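Grasside Funeral Care
Household Guidance: Preparing the Home for a Gathering After the Service

Many families choose to receive guests at home following a funeral or memorial. The suggestions in this guide are drawn from questions put to our arrangement staff and may be adapted to the size of the household and the wishes of the family.

Settle the hours first. A gathering of 2 hours is usually sufficient, and stating both a start and an end time in the notice allows the family to rest afterward. Where the service takes place in December, an earlier start is advisable so that older guests may travel in daylight.

Clear the entry and one seating area before attending to anything else. Chairs with arms should be placed nearest the door for guests who find standing difficult. Small rugs should be rolled up and put away for the day. 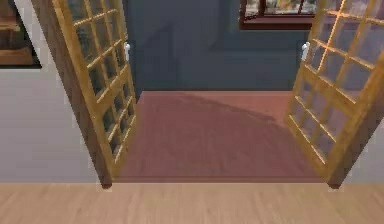
Food is best kept simple and served cold. Dishes brought by neighbors should be labeled on the underside with the owner's name, using masking tape and a permanent marker. Keep a written list of what was received and from whom - it will be needed when thank-you cards are sent. Perishable dishes should not stand out for longer than 2 hours.

Coffee may be made ahead and held in insulated jugs. Rinse each jug with boiling water before filling it. Paper napkins, a second trash bag and a clean dish towel should be kept within reach of the sink.

Framed photographs and a guest book are best placed on a table away from the food. If candles are used, set them on a heavy plate and assign one adult to put them out. Wax on a tablecloth should be left to harden, lifted with a dull knife, and the remainder pressed between paper towels with a warm iron.

Flowers returned from the service will last longer if the stems are trimmed and the water is changed daily. Foam-based arrangements should be topped up with water each morning.

Families may borrow folding chairs and serving trays from our Maldonado office. Requests should be addressed to Ronja Solberg, Family Services, and items returned clean within the week.

Guidance last reviewed 5 August 2023.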